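Saving big boxes: what is worth keeping and what isn't

Every list of household tips says to keep the original packaging. I did this for years, and what I got was a garage I couldn't walk through. The box for a Mumow floor fan sat on a shelf for longer than the fan worked. So I am not convinced by the advice as it stands, though I've come round to keeping a few boxes, and the large flat ones most of all.

Flat boxes are the hard ones to replace. If you need a cube for books, any shop will have one out the back. If you need something for a mirror, a table top or a framed print, you'll be looking for a while, and the ones sold by removal firms cost more than I'd like. Relance wanted 8 pounds for one last August, folded, tape not included. I made my own out of two old ones and it did the job.

Check it before you keep it

Press the corners with your thumb. If a corner gives and stays in, the board has gone soft there and will go again. That matters if the box is going in a van. It matters much less if it is going behind a wardrobe with a spare shelf in it.

Scuffs on the face mean very little. People throw out good boxes for looking tatty and keep crisp ones that are single wall and useless. Look at the cut edge of a flap: one wavy layer is single wall, two is double. Double is worth the room.

Smell it. I'm serious. Damp board smells of it long before it shows, and it will pass that on to whatever you put inside.

Where to stand it

On edge, against a wall, long side down. Every article I've read says never to put cardboard on a concrete floor, and I used to think that was fuss. I left one straight on the garage floor over a winter to find out, and the bottom edge went like wet toast. Two battens underneath are enough. You don't need the plastic racking Tidance sells for it, and I have tried the racking.

Leave a hand's width from an outside wall if you can. My brother-in-law Rutilio Maldonado says this makes no difference in a dry house, and he may be right about his.

Don't lean things on the face of it. The middle of a big flat box has no strength at all, and once it has bowed you won't get it flat again.

Tape, film and string

Stretch film gets recommended for everything. I think it's oversold. It is fine for holding a box shut along one edge, where the flaps want to spring open, and it comes off without taking the surface of the board with it. Parcel tape does take the surface, every time, and after three goes you have a strip of fluff that no tape will stick to.
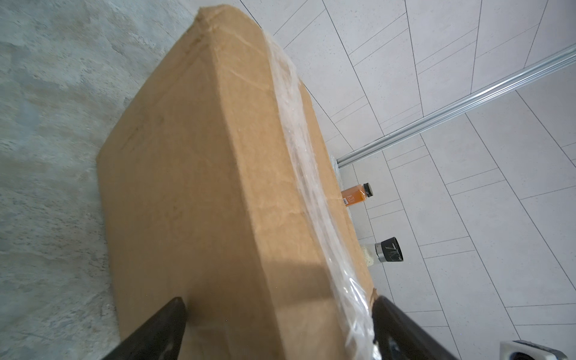
What film won't do is protect a corner. It pulls tight over it and that's all. For corners, fold a strip of spare card in half lengthways, then in half again, and tape it over the edge from end to end. It looks like nothing much. I've sent a glass table top across the country that way and it arrived whole, which could of course have been luck.

String is better than either if you are carrying the thing yourself. Two turns across the width and one down the length, with the knot on top where you can grab it. Nermina Kovačević, who wrote in after the last page on packing, prefers old dressing gown cords. They don't cut into the hand - I'll give her that.

Moving a long one on your own

Tip it up on its long edge and walk it, one end and then the other. Don't drag it. Grit under the edge saws through the board faster than you'd think, and on a rough floor you'll have a hole by the door. An old bath mat under the back end, rubber side up, lets you slide it on tile or lino.

When to let it go

If you haven't used it by the time the guarantee runs out, cut it up. Score along the folds with a blunt kitchen knife and bend back against the score - quicker than sawing at it with a craft blade. Ours has to be tied in bundles for collection, so I keep the string.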